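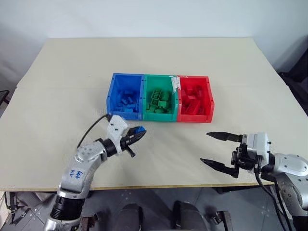 Does Sorting Bricks by Color Work? A Grudging Report

December 22, 2020

Every December the internet decides that I need to be more organized, and every December I resist until roughly the third week, when the wrapping paper comes out and I can't find the scissors. This year the pressure landed on the toy bricks. I had read one too many posts by people whose playrooms look like paint stores, and I wanted to know if color sorting holds up in a house where somebody plays with the things.

My position going in was that it's a photo trick. A bin of blue bricks next to a bin of green bricks next to a bin of red bricks looks terrific. It looks like a decision has been made. But looking terrific and being useful are two separate jobs, and I've bought enough matching pantry jars to know which one tends to get done.

Some background. We have had bricks for 9 years. They came from birthdays, from a yard sale in Gernholm where I paid too much, and from a cousin's basement, which is how we ended up with an entire shoebox of wheels and no axles. Until this month all of it lived in one big lidded tub in the hall closet. The system for finding a piece was to plunge both arms in and make a noise like a hailstorm. It worked fine for anyone who wasn't on the phone at the time.

The number you always see is 2,000. "How we sorted 2,000 bricks in an afternoon!" I don't believe these afternoons. I timed myself, and a fairly slow evening with the radio on got me through the reds and about half of the blues, and I'd had coffee. For the record, I also counted, once, out of spite. I quit at 1,492 with plenty left in the tub. I will not be counting again.

So, the bins. I went for small open-topped ones, no lids. Lids are where sorting goes to die in our family. A lid means somebody has to take it off, put it somewhere, and then put it back, and I have never seen a child do the third part. The open kind with slightly flared sides is also easier to get a hand into. Matching the bin to the brick is the one piece of advice from the pretty blogs that I'll give full marks. No labels needed, no reading required, and a four-year-old visitor understood it without a word from me.

I was ready to buy the Heven stacking set that everyone recommends, until I saw what it costs for what amounts to plastic trays. The reviews all say "game changer," which is the phrase that makes me close a browser tab. Plain bins do the same thing. If yours have holes near the corners, fine, that's somewhere to hook a finger. I wouldn't pay extra for it.

The real trouble with a row of little bins is that they wander. You reach into the one on the right and the whole row spreads out across the table, and bricks drop into the gaps, and within a day you have bins with a moat of loose pieces around them. Push them up side by side so they touch. A strip of white tape over the rims where two bins meet will help them stay together, and it costs nothing if you already own tape. It isn't pretty. It also hasn't been in any of the tutorials I read, and I have theories about that.

Now for the part where I complain properly.

Color is a bad way to find a piece. If you're building something and you need a long flat brick, you do not care that it's red. You need it long. In a heap of one color every edge disappears into every other edge, and a small red piece under four bigger red pieces might as well be in Famascombe. In the old mixed tub at least the thing you wanted stood out a little. I watched my son hunt for a particular small blue one for what felt like an entire school break, and he found it in the end by tipping everything out, so we were back to the hailstorm with extra steps.

The people who build seriously sort by shape and size. I looked into that. I found a chart with so many categories that I had to lie down. There's a middle road where you split big from small within each color, and I can see the sense in it, but it doubles the number of bins, and I only have one table I'm willing to give up.

Where color does win is cleanup, and I have to be fair about this because I predicted the opposite. I told anyone who would listen that the kids would throw everything in any old bin by the second day. They didn't. Tossing a green brick in the green bin seems to have some small satisfaction to it that "put it all in the tub" never had. We had 8 evenings of proper cleanup in the first two weeks, which beats our previous record by a mile. I have been waiting for the novelty to wear off. It's wearing off a bit. Last night there was yellow in the blue.

Yellow, by the way, is a problem. So are white, gray, black, the see-through ones, and that brownish shade that came from the cousin's basement. Three colors in three bins makes a lovely row. Nobody's collection is three colors. Ours went like this: red, green and blue got bins, and everything else went back in the big tub in the closet. I notice the pretty blogs never show the closet.

A few things I'd tell a friend who was going to do it anyway:

Start with your three most common colors and stop there for a week. If nobody uses the bins, you've lost one evening.

Don't fill them to the top. A heap that sits below the rim can be stirred with a hand. A heap above it ends up on the floor.

Put them on a plain, pale surface with nothing else on it if you can. Stray bricks show up right away against a light table, and your feet will thank you.

Don't bother with Chu dividers. I tried a set in the green bin, and the larger pieces wouldn't fit in any of the compartments, so they just rode on top. The dividers are now holding batteries, a job they do very well.

Wash the bricks before you sort, if you're going to wash them. I did it the other way around and ended up with all three colors in one pillowcase.

As for whether I'd do it over, I'm not sure. I like the row on the table more than I expected to, and I resent that a little. The building itself hasn't changed at all, and he still makes the same lopsided airport he always has, in whatever color comes to hand. I'm leaving the bins out through the holidays and will look again in January, when there will presumably be more bricks, most of them gray.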